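Essais de pinces à deux doigts : galerie

Mise en ligne : 1er janvier 2020

Cette page rassemble les notes du banc d'essai de l'atelier Drusen. Nous voulions savoir quelle paire de doigts monter sur le poste à deux bras, et avec quel contrôleur. Deux jeux de doigts ont été retenus après un premier tri en juillet : les Zoltberg, longs et effilés, et les Yusof, plus courts, à bout plat. Les bras sont restés les mêmes du début à la fin. Aqeel Khattak a fait les réglages, Endang Ismail a tenu le cahier d'essais.

Au total, 1161 prises ont été enregistrées, toutes séries confondues. Une prise est comptée comme bonne si l'objet est déposé dans le bac sans être repris. Les prises interrompues à la main sont comptées à part et n'entrent pas dans la comparaison.

Série des rouleaux d'adhésif

Le rouleau de ruban isolant est un objet commode pour ce genre d'essai : il est bas, il glisse un peu et on peut le saisir par l'extérieur ou par le mandrin. Nous avons fait 500 prises avec chaque jeu de doigts, toujours sur le tapis vert. Les rouleaux sont posés à plat et leur disposition change à chaque passage.
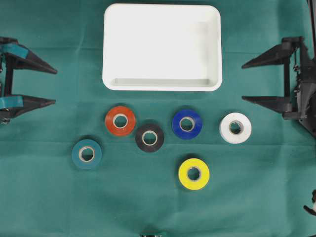
Six rouleaux de couleurs différentes et le bac blanc, vide. Les deux pinces sont ouvertes, face à face.

Le rouleau sarcelle a été ajouté pour les caméras. Sa couleur est proche de celle du tapis et la détection l'a manqué 56 fois, presque toujours avec l'ancien réglage d'exposition. Le blanc a posé le problème inverse sous un éclairage trop fort. Après correction, Aqeel a relancé les passages concernés.

Quand deux rouleaux se touchent presque, les doigts effilés passent mieux dans l'intervalle. Les doigts courts poussent souvent le voisin. En revanche, ils tiennent mieux un rouleau isolé pris par l'extérieur, et le serrage demande moins de reprises.

Contrôleur

Les deux jeux ont été pilotés par le contrôleur Fekgate, d'abord avec les valeurs d'usine, puis avec une limite d'effort abaissée à 900 (unité interne du logiciel). La seconde valeur marque moins les rubans. Nous l'avons gardée pour la suite.

Prochaine série : gaines et petits connecteurs, avec les doigts Zoltberg seulement. Les relevés complets sont à demander à Endang Ismail.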